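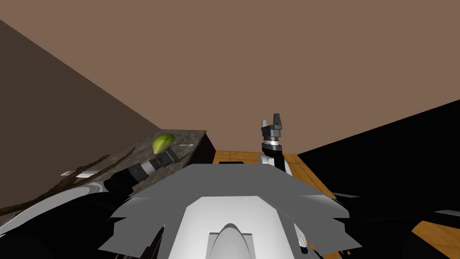 The Flosura kitchen, left arm out, the pear still on the counter.

Delyth Voyle had the run paused when Morfudd came in with the coffee.

"Is that the old fingers or the new ones?" Morfudd asked.

"New. Westirico sent the model over last night. I've only swapped the left."

Morfudd Llewellyn pulled a chair up to the second monitor. The simulated kitchen had a granite counter, brown walls and a wooden floor, and in four months neither of them had added anything to make it nicer. The robot stood where it always stood. Its right arm was parked straight up, gripper open, out of the way.

"What's the count?"

"Old fingers, 58 out of 85. Same pear, same corner. I stopped at 85 because Astton wanted the numbers by noon."

"And the new ones?"

"This is the fifth try."

She let it go. The fingers closed on the pear low down, where it was fat, and the pear slid up and out and rolled against the wall. The log wrote a line. Delyth reset the counter and the pear was back.

"That's a bad approach," Morfudd said. "It's coming in under the widest part. You'd never pick up a pear like that."

"The controller picks the angle. I'm comparing grippers. If I change the angle now I have to go back and run the old ones again."

"Then run them again."

Delyth drank some of her coffee. It was February and the radiator under the window had been knocking since six. Down the hall someone from Astton was already on the phone, telling somebody that the report was nearly done.

"My mother worked produce at Meijer," Morfudd said. "She took pears by the neck, two fingers and a thumb. She did it all day and I don't remember her dropping one."

"Your mother had skin."

"I'm only saying where she held it."

Delyth opened the settings and raised the grasp point by 5 millimeters – then, after a minute, put it back. She saved the file under its old name. She made a copy, gave it a new one, and raised the point in the copy.

"Both grippers, both angles," she said. "2000 trials, and they can run by themselves. You tell Astton."

"Me?"

"It was your mother."

Morfudd took her cup and went down the hall. Delyth heard the knock and the phone conversation stopping. On the screen the left arm drew back, waited, and reached out across the counter again. She turned off the ceiling light so she could see the fingers better and pulled her chair in.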